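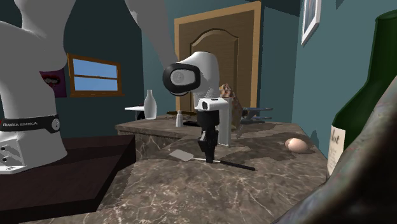

According to Padilla, the only thing a stone worktop needs is a good oil rub every February and a prayer. Several readers wrote in to say much the same after the last page, one of them adding that lemon juice lifts limescale off marble "in seconds". It probably does. It takes the polish off with it, and then you have a dull patch the shape of a lemon half that no amount of oil will hide.

I have become hard to convince about worktop advice. Most of it is passed along by people who tried it once, on a different surface, and didn't look again a month later. So these are the things I still do, and the ones I have given up.

Washing up liquid and warm water

Still the best. A small squirt in a bowl, a soft cloth, then a second cloth with plain water and a third to dry. The drying matters more than the washing if your tap water is hard. The smears people blame on the cleaner are mostly soap they never rinsed off.

Stone sprays

I paid for a bottle of Ollico on the strength of the label and used it for four weeks on one side of the hob, with soapy water on the other. I could not tell the sides apart. It smells nice. If you like the smell, buy it, but don't expect it to "feed" anything. Stone doesn't eat.

Vinegar

No. Not on marble, not diluted, not "just for the taps" if the taps drip on to marble. Fine on glass and in the kettle. I'd keep it off granite as well, although you will find plenty who say it has never done theirs any harm.

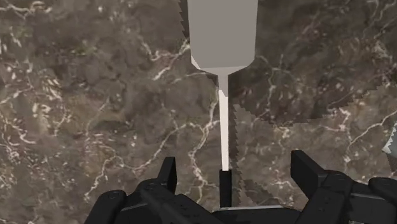
The water drop test is worth doing before you spend money on sealer. Put a teaspoon of water on the worktop, leave it for ten minutes and wipe it up. A dark mark underneath means the stone is drinking and could do with sealing. No mark, leave it alone. A fitter from Plumport quoted me 197 pounds to reseal a top that passed this test in three different spots, and 557 to "restore" it – I never did find out what was being restored.

Sealer, by the way, slows a stain down. It won't stop red wine left overnight and it does nothing at all about acid.

Baking powder paste for oil stains

It's bicarbonate of soda you want, and most of the tips get this wrong. Mix it with water until it's as thick as yoghurt, spread it over the mark, cover with cling film and leave it for a day. It shifted a butter stain for me on the second go. On an old ring of cooking oil it did very little after 6 goes, and I stopped there.

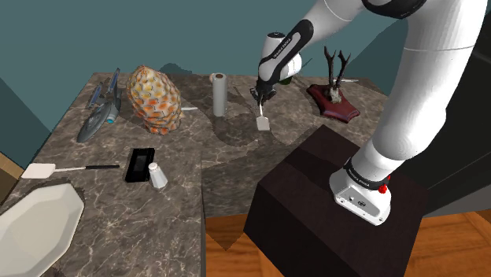

Hot pans are where I part company with the showrooms. Fokberg told me their marble would take a pan straight off the hob, and perhaps it would, most days. Stone can crack from sudden heat, usually near a cut-out, and a trivet costs next to nothing. Use one.

Scouring pads: no, including the ones sold as gentle. For dried-on egg, lay a wet cloth over it and go and do something else.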